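The planner at Cinen used to be the part people argued over. These days most of the arguing is about when it should be allowed to start. Corina Steiner, who runs the software side, keeps a log of every run that went wrong in March, and 13 of the first 15 entries trace back to the arm moving on a stale estimate. 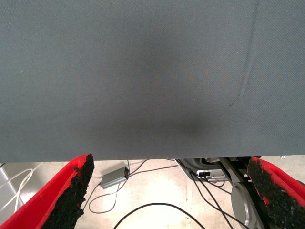
Her fix was a gate. Each wrist view gets a confidence score, and if it stays low for 300 milliseconds the controller holds position and asks for a fresh look.

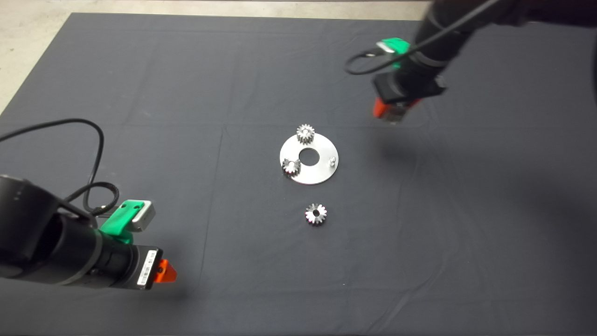 Assembly is the test job because it punishes small errors. Seraina Danzer writes the perception code, and her model has to report free posts as well as parts. With two gears on the plate and a third lying on the cloth, the bare pin by the right edge is the goal, and the planner wants its axis before it wants anything else.

She trained the first version on plain renderings. It took every crease for an edge — a week went into that.
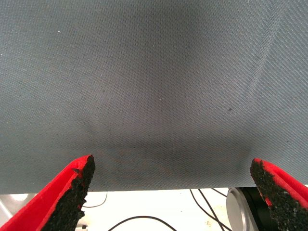 The current build, called Pendthorpe, adds lint and folds to the renderings. Steiner wants 80 clean runs before she lets anyone touch the gate threshold again.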